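Unit 2. Surfaces in the Home Kitchen: Choosing and Caring

In this unit we look at what covers the kitchen counter and how the choice changes daily work. Please read the notes before class and bring the worksheet from Unit 1.

2.1 Flat surfaces and how we judge them

A surface has a color, a shine and a texture. Students often mix up the last two. Shine is how the surface gives back light. Texture is what the hand feels. A matte surface can be very smooth, and a shiny one can have small waves.

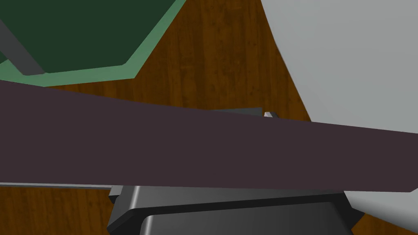

Fig. 1. A matte plank in one dark color, without visible grain (computer rendering).

Matte surfaces hide small scratches, but finger grease can be seen on dark colors. For the test with the cloth we use the Brollen sample board, 700 mm long. Wipe it in one direction only and write down what you see under the lamp.

2.2 Two materials in one counter

Many families like to have wood on the top and stone on the sides. Wood is kinder to plates and glasses. Stone on the vertical faces is easy to wipe, and it does not get the knife marks.

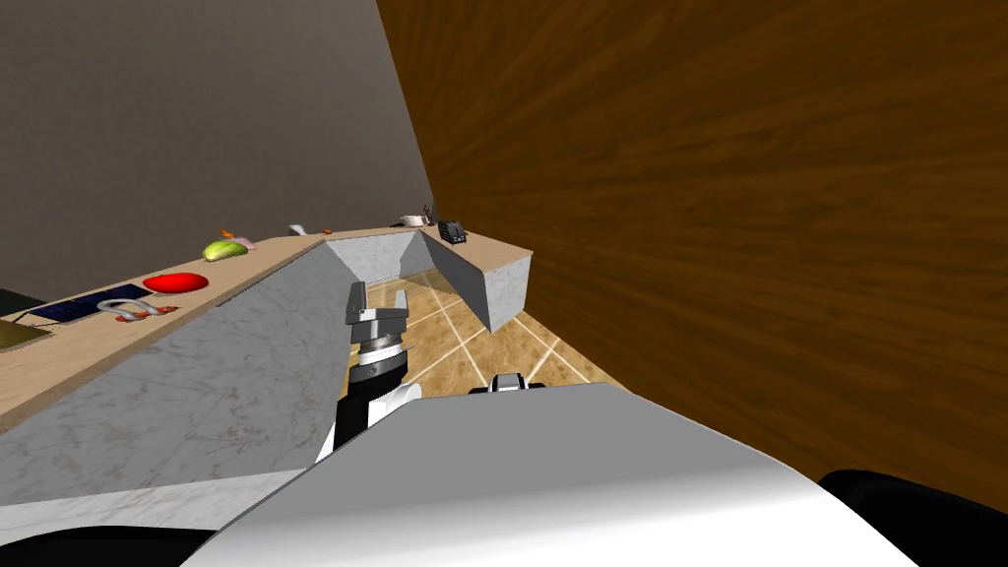 The weak place is always the joint. Water stays there, and wood moves with the seasons while stone moves very little — so the joint must be filled with something soft. In the Berge apartments the hard filler opened already in December, after the heating was turned on.

2.3 Care

Oil the wood with a thin layer and take away the rest with a dry cloth. Do not use vinegar on marble. Lemon juice is also an acid, and it leaves dull spots.

Homework: compare the care sheets from Drisport and Bravness and mark 2 points where they disagree. Maximum score 100.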